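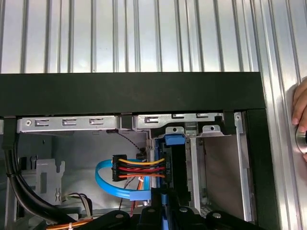 Dust is the main reason an older desktop computer gets loud, and a cleaning twice a year takes care of most of it. I do mine in June and again when the heat comes on. Shut down, pull the plug and move the computer to a table with good light. Keep the screws in a muffin tin. With the case open, start high and work down. Metal brackets with slots cut in them hold a line of lint along every edge, and ribbed panels collect it in the grooves. A dry one-inch paintbrush gets into both.

Use canned air in short bursts, with the can upright. Hold each fan still with a finger while you blow it out. Leave the power supply closed – it gets air through the vents only.

Foam filters can be washed in the sink with a drop of dish soap. Press them in a towel and let them dry overnight before they go back.

Vacuum the shelf or floor where the computer stands before you return it. Carpet is the worst spot for one. Mine sits on a low plant stand from Mercado, and the filters stay clean much longer.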